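Trelico Two-Arm Bench Build
Section 6: First stitches on tissue
Revised July 31, 2018

Complete Section 5 before you start. Both tool carriers must be homed, the cables must be at working tension, and the Fedano control board must show no faults. Do the whole of this section on foam first, then on a tissue sample from the butcher.

Caution: Instruments and surfaces used on tissue do not go back into general use at the workshop. Label them and store them apart.

Caution: Needles are sharp at any arm speed. Press the stop switch before you reach under the tools.

6.1 Before you power up

1. Pin the sample to the tray at all four corners. Leave a little slack so it can move with the needle.
2. Set the speed limit to 20 percent on both arms.
3. Dim the overhead lights and turn on the scope lamp. If the view washes out near the tips, lower the lamp one step.
4. Open and close each jaw with the pedals. A jaw that stops short of closing needs its cable reset (see 5.4).

6.2 Placing a single stitch

1. Bring the upper tool straight down over the line you plan to stitch. Stop just above the surface.
2. Bring the lower tool in from your side and rest its tip lightly on the tissue, next to the entry point. It holds the surface still while the needle goes through.
3. Drive the needle by turning the wrist. Do not push with the arm.
4. Let go, move the upper tool to the exit side, and take the needle again close to its tip.
5. Draw the thread through slowly, keeping the loop clear of both wrists.
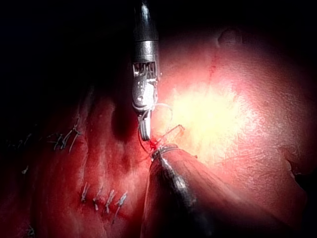

Janaína Lins: Step 2 could say how lightly. On our build in Ravville the lower arm kept leaving dents until I cut the force limit on that side. I read 3,335 on the board at first contact and 1,855 after the change, and the dents went away. The stitch holds just as well.

The force limit is on the second page of the board menu. The number is a raw sensor count, so your own readings will differ. Lower it in small steps and repeat the press test in 5.6 after each one.

6.3 Passing the thread between tools

Hand the thread over with the tips almost touching. A wide gap lets the thread swing, and a swinging thread catches on the pulleys.

1. Hold the thread in the lower jaws with the tips pointing up.
2. Bring the upper wrist down until its jaw is next to them. Watch the wrists as well as the tips – most collisions happen at the joint.
3. Close the receiving jaw and wait for the click from the pedal.

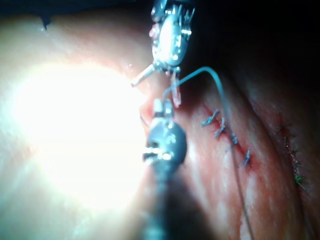

4. Open the giving jaw and back it straight away from the thread. Do not rotate it until it is clear.
5. If the thread slips, stop both arms and start again from step 1. Chasing a loose end with both tools running is how cables get crossed.

Note: Builds that use the older Bermúdez wrist have a slower release. Wait 2 seconds between steps 3 and 4.

6.4 Tightening and moving on

1. Pull the two ends in opposite directions, level with the surface. Pulling upward tears the sample.
2. Stop when the edges meet. More tension will pucker the line.
3. Tie off, trim the tails short, and move to the next point.
4. Before each new grab, open the jaws wide and check the inner faces for bits of thread or tissue.
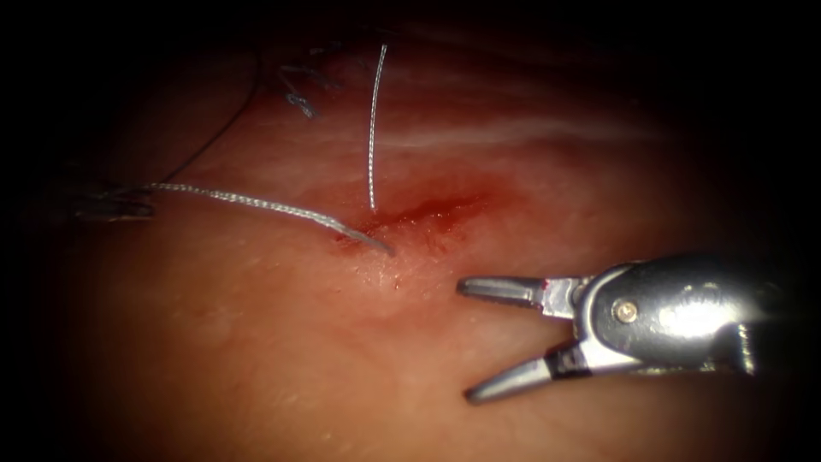

Section 7: Cleaning and shutdown
Reading time: 2 min

Clean the tools the same day. Dried residue in the jaw grooves is hard to remove, and it stiffens the pivot.

1. Park both arms and switch off drive power. Leave the board on so it keeps the home positions.
2. Unlatch each tool and wipe it from the shaft toward the tips.
3. Brush the jaw grooves and the wrist with mild soap and water. Keep water out of the upper end of the shaft.
4. Dry with air at low pressure, then put one drop of light oil on the pivot.

Note: The brushing step was added by Ivana Retamal in the September draft and replaces the soak in earlier versions. Do not soak the tools. Water gets into the shaft and the cables rust where you cannot see them.

5. Bag the sample and the used thread. Needles go in the sharps box by the sink.
6. Write the session length in the cable log.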